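2019-08-30 shop notebook, Carkavik crossing job

Back on the crossing incident model. Low-loader grounded on the hump, passenger unit hits it at the trailer neck. Nobody badly hurt, driver was already out of the cab. We're only asked two things: could the trailer have cleared the hump at all, and what speed was the train doing at contact.

Hump profile first. Survey from Gurholm came in this morning, finally. Their levels are every 300 mm across the deck which is finer than I expected. Plotted it, the crest is sharper on the north side than the old drawing shows. Old drawing is from before the January resurfacing so no use to us except for the rail centers. Wrote that on the front of the drawing in red so it doesnt get picked up again.

Trailer: Sinell three-axle, low deck. Ran the underside line over the profile with the suspension at normal height and it touches just past the crest. Raised to full height it clears, not by much. So the whole thing hangs on what height the deck was set to. Valve position was noted by the recovery crew but the note says "mid" and I don't know what mid means on that valve. Asked. No reply yet.

Sim output for the speed side is still a mess. Run 341 stopped itself at 8 seconds, contact stiffness too high again I think. Dropped it and restarted overnight as a new run, same mesh.
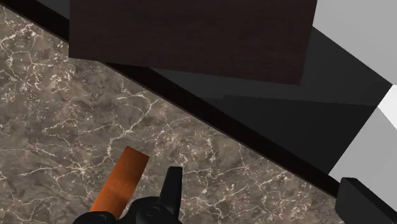

Scale model of the deck needs doing before the demo to the Bélanger people. Want them to push a trailer over it by hand and feel it catch. Profile cut from sheet, rails glued in, hump swapped in as a loose insert so we can show old and new surface. For the trailer bed use a long flat bar, painted, something like that orange one with the squared end, so it stands out against the deck from the back of the room. Keep the gooseneck separate, pin joint, otherwise it won't pitch right over the crest. Don't glue the wheels till the deck height is confirmed.

Event recorder: download is fine but the clock is off from the signal log. Lined them up on the horn, then checked against the barrier-down entry. Close enough for now. Brake application shows clearly. Wheel diameter in the file is the new-wheel value, need the actual turned size from the depot or the speed reads high. Don't quote any speed to anyone untill this is fixed.

To do
- chase valve note
- wheel size from depot
- look at overnight run, save the contact plots this time
- photos of scrape marks on the deck, match to survey line 2034
- order more sheet, we have one left and it's bowed

Scrape marks look like they start before the crest, which doesn't fit the normal height case. Check again with fresh eyes.

Shop notebook, Carkavik file. Contact | Copyright 2019 | Back to top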